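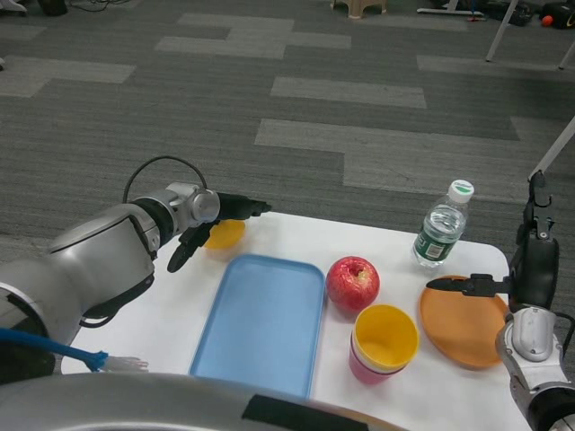 Why are both grippers tested on the same table layout?
Differences in reach, approach angle and occlusion then come from the gripper and its controller, and the scores can be compared line by line.

Session 5: comparing gripper and controller settings
Course tutor: Ute Heitmann

The Bundgate setup has two arms over one white table. Objects include an apple, nested cups, a water bottle and an orange plate. The tray stays empty until a trial calls for a transfer. Each group runs 200 trials, split equally between the Pinerex and Endik controllers.

Record for each trial:
– object and arm used
– height of the fingertips at first closing command
– result after the lift: held, slipped or missed

Small round objects are the harder case. The fingers hide most of the object from the head camera during closing, so the last position estimate before occlusion must be logged separately. In the view below the left gripper has a lemon between its fingers, beside the blue tray. 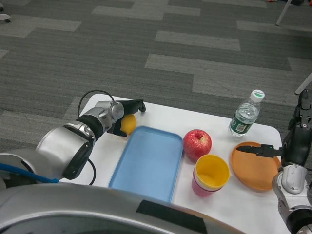
Notes on scoring

A slip within 5 seconds of lifting counts as a failure. Contact with the table is logged but carries no penalty – Tavion Halvorsen's script marks it from the wrist force signal. Last October's data set has 273 valid trials and may be used as a baseline. Read the Tiedemann handout on force limits before changing any closing speed.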